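The Flavdale Tea Sampler Box

Thirteen teas, one box, and a whole lot of opinions from me! I'm Nhàn Lưu, I run Musundale Tea out of a converted garage on Niradgate Lane, and this sampler is the thing I get asked for most. I put the first one together one February when I couldn't decide what to send my aunt, so I sent her everything.

What's inside

You get 13 little pouches, each with enough leaf for 3 good-sized mugs (or one big pot, if you're sharing). There are 6 black teas, three greens, two oolongs and two herbals with no caffeine at all. My favorite is the Bùi lotus green, named after my mother's side of the family. It's soft and a bit sweet and I drink far too much of it. 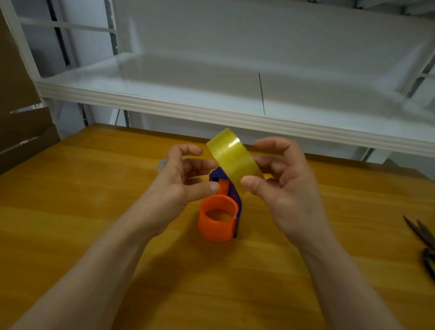
Every box is packed to order, usually the morning after you buy. I fill the pouches first, press out the air, and tuck them in tight with shredded paper so they don't rattle around. Then comes the clear packing tape, the wide kind with a bit of a yellow tint to it, and I do both the top and bottom seams. A few of you have written to say you needed scissors to get in. Sorry! Run a butter knife down the middle seam and it should pop right open.

Brewing notes

There's a card in the box, but the short version is this: boiling water for the blacks and herbals, cooler for the greens and oolongs. If you don't have a fancy kettle, let the water sit with the lid off for a few minutes. The smoky black can take milk. Please don't put milk in the lotus green (my brother does, and we've had words).

Shipping and gifts

Orders go out Monday through Thursday. If it's a present, tick the gift box at checkout and type your note, and I'll write it out by hand and leave the price slip out. I can swap up to two pouches if somebody hates hibiscus, just tell me which ones when you order. The outer carton is plain brown, taped across the top, with no tea names on it, so it won't spoil the surprise on the porch. 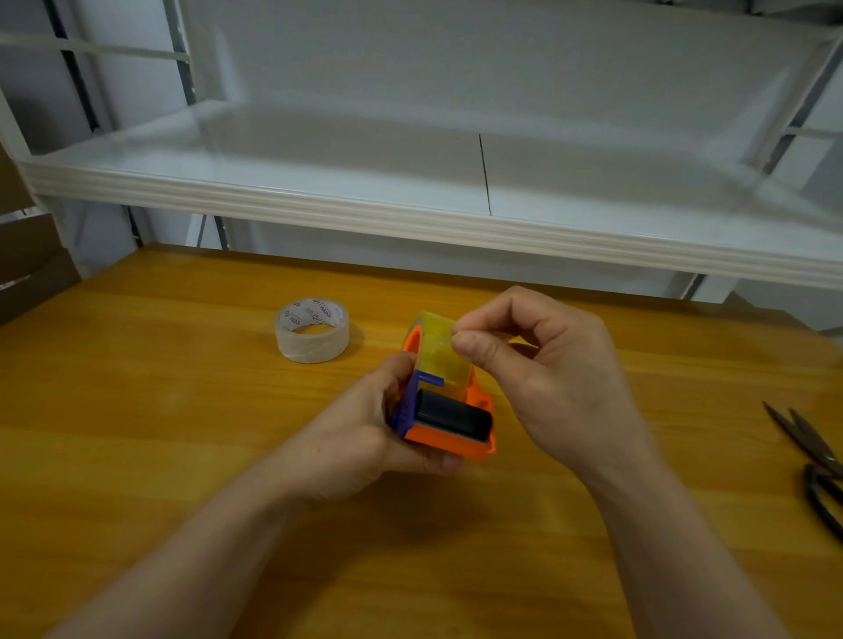

Keeping it fresh

Store the pouches in a cupboard away from the stove and they'll be happy for 6 months. The greens fade first, so drink those early. Once a pouch is open, fold the top down twice and clip it. And keep it away from your spice rack, unless you want cumin oolong!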